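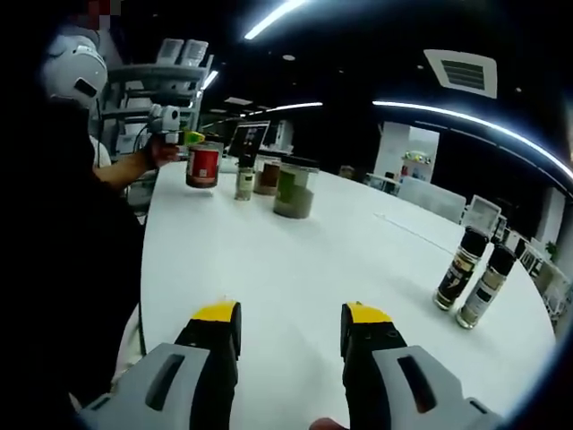 3.2 Storage and loss of aroma in ground spices

Last updated: Wednesday, February 28, 2018

Households in the Tostport survey were asked how long they kept ground spices after opening them. Of the 563 that replied, most had no fixed rule and threw a spice out only when the container was empty. Some kept jars for up to 26 months. Whole spices were kept longer, but they were also used less often.

Ground spices lose aroma faster than whole ones - grinding exposes more surface to the air. Kong's earlier work in Shek compared tins, paper packets and glass, and found that a tight lid mattered more than the material. We therefore recorded the type of closure for each container (Figure 4).

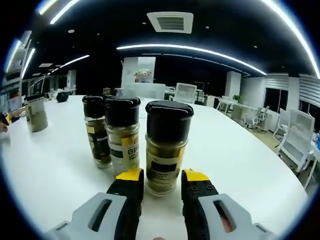 Figure 4. Ground spice in a clear glass jar with a black screw cap.

Screw caps were the most common closure in the July visits. Many respondents shook spice straight from the jar over a hot pan, which lets steam in. Clumping was reported mainly by this group. Households that used a dry spoon reported less of it, though we did not measure moisture directly and the answers rely on memory.

10 shares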